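Section 4. Good Practice at the Sorting Table

This section follows on from the wiring and power-up checks in Section 3, so please don't begin it until those have been signed in the cell log. It was written by Kausar Kazmi and Osaze Idahosa for everyone who works with the Trodow two-arm cell on laundry and soft goods, and it was last revised on 14 Sep 2021. Even if you have run the cell many times before, do have another read through – a few of the steps have moved.

4.1 Before you lay anything out

1. Put the cell in Hold and check that the Hold lamp on the pendant is lit. If it isn't, stop there and turn to fault 404 in the back of this guide.

2. Walk once round the whole table, slowly, looking at the floor as much as at the mat. Power leads and long cables should lie where nobody will catch a foot on them, and every connector should be pushed fully home.

3. Wipe the mat with a dry cloth. Threads and specks do gather there, and the grippers are quite capable of picking up a bit of fluff along with a sleeve.

4. Place your baskets, bins and boxes so that each can be reached by at least one arm without the other having to cross over it. Leave a clear patch of mat in the middle for the garment being handled.

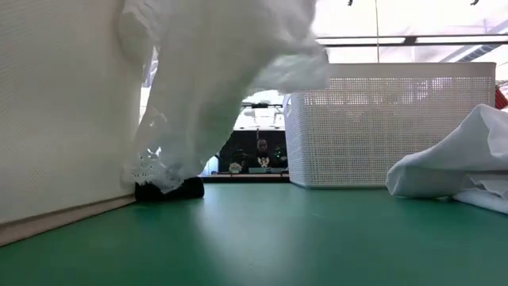 5. Fold back the flaps of any cardboard box as far as they will go. A flap that springs up halfway through a run is a nuisance at best, and at worst it will be taken for the edge of a garment.

Note: Thin white fabrics, and anything with lace or openwork, want a gentler grip than cotton. Choose the Delicate setting, which closes the fingers at 14 newtons, and keep the ordinary setting of 58 newtons for towels and the like. Khôi Quan keeps the chart of fabrics up to date, so do let him know if you meet one that isn't on it.

4.2 Sharing the table with the arms

6. Agree out loud who is holding the pendant. Only that person may release Hold, and they shouldn't wander off with it for a chat, however tempting that may be.

7. Keep dark and light washing in separate containers from the very start.

8. Let one arm settle before you ask the other to lift. When one gripper is pressing on a cloth, the second should wait well above the mat until it is called. 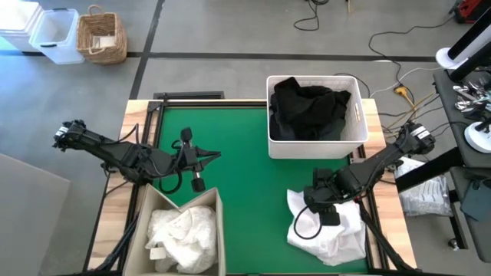 Figure 4-2. Both arms over the mat, with dark clothing in the white bin and white clothing in the cardboard box.

9. Watch the cable loops at the wrists through the first few moves. If a loop begins to drag a garment along with it, go back to Hold and re-clip the cable before carrying on.

CAUTION: Never reach in to straighten a cloth while a gripper is touching it. Press Hold, wait for the lamp, and only then put your hand over the mat. Our site rule applies to visitors and supervisors just as it does to operators.

4.3 Finishing a run

10. Send both arms to Rest, then press Hold again.

11. Lift the containers away one at a time and look underneath each – small items do slip under the rims.

12. Write the run number and any dropped garments in the cell log. Rodel Dela Peña collects the log sheets at the end of March for the yearly review, and he would much sooner have an untidy note than a blank line.

Note: Log sheets have 16 lines. Please start a fresh sheet when you reach the bottom and don't squeeze extra entries into the margin.

Grip pad cleaning is covered in Section 5.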